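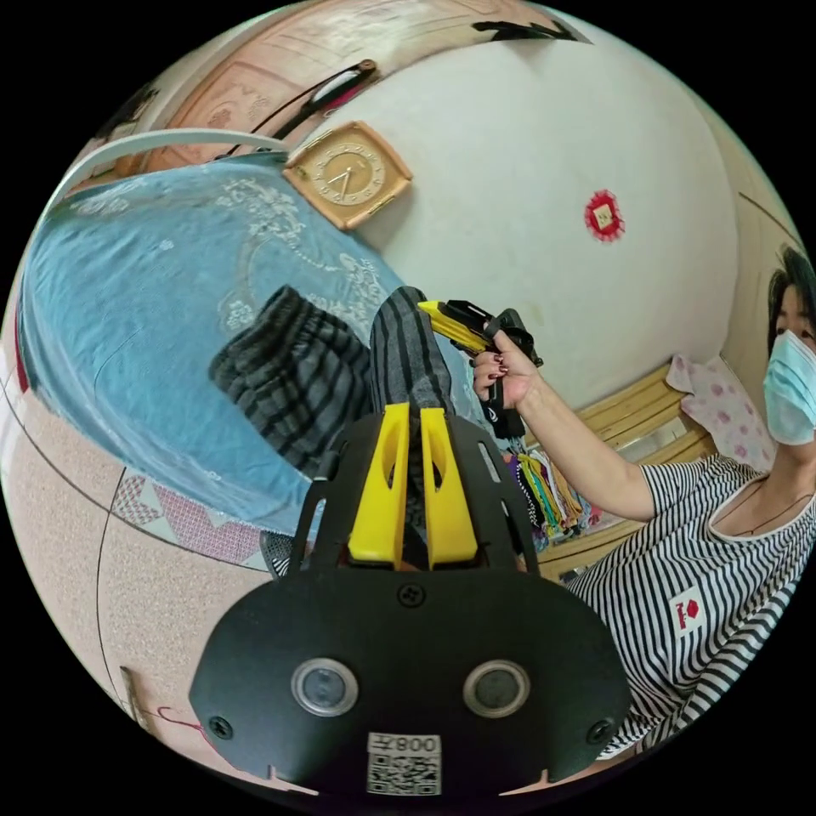

How do you split up laundry folding so the recordings are worth keeping?

Posted in Data Collection, Oct 31, 2018

Hi all! I started collecting demonstrations with hand-held grippers in July and I'm completely hooked. We're a two-person crew working in real bedrooms, one gripper per person, and the current job is clothes on a bed: pick up, straighten, fold, set down. We have 1,624 episodes so far. The policy trained on them is great at the first grab and then falls apart on the second fold, especially with striped pants and tops.

My questions:

Should one episode cover the whole fold, or should I stop and restart after each crease? And do we both need to be recording if only one of us is touching the cloth?

I've read the Hasevus guide twice and it only talks about cups and boxes.

Kaiwen Gu

3 answers

Answer 1 (accepted)

Oh, I love this task! Cloth is such a fun thing to teach and so hard to fake.

Keep the whole fold in one episode. If you restart after every crease, each clip begins with your hands perfectly placed, and the model never sees how to get from the end of one fold to the start of the next. I'd bet that is where your second fold is going. Mark the creases afterward in whatever labeling tool you have (we use Datovon, any of them will do).

What helped us most, in the order I'd try it:

1. Start messy. Drop the piece on the bed from waist height and fold it from wherever it lands. We had 30 episodes of pants that were already laid out straight and they taught the model next to nothing.

2. Look at the cloth against what's under it. A dark gray striped piece on a blue patterned bedspread is a good pairing, with plenty of contrast at the edges and enough pattern that the model can't just learn "anything that isn't plain is clothing." Let some of it hang over the side of the bed too.

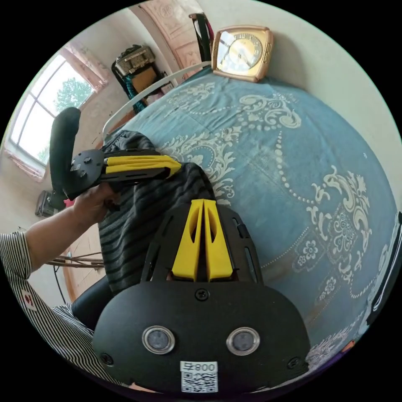

3. Slow down before the jaws close. Hold still for a beat, close, hold again, then lift. It feels silly for the first hour and then you stop noticing.

4. Keep your bad grabs. If the cloth slips and you go back for it, leave that in – recoveries are gold.

5. Change the garment every 16 episodes or so you'll get into a groove and fold everything the same way.

On your other question, yes, record both grippers, as long as the clocks are synced. The second view is useful even when that person is waiting their turn.

Answer 2

Agree with most of that but I'd go shorter. We cut at 31 seconds and it trains fine on the Morais setup. Ours is towels though, so maybe not the same.

Answer 3

Check your sync first!! We lost a week at Clistley to one gripper drifting behind the other, and it looked exactly like a "second fold" problem. Clap the two jaws together at the start of each episode and line up on that.

Comment from Kaiwen Gu: Trying the messy starts and the jaw clap tomorrow, thank you! Does the clap stay in the training clip or do you trim it?

Reply: Trim it. Ours started clapping.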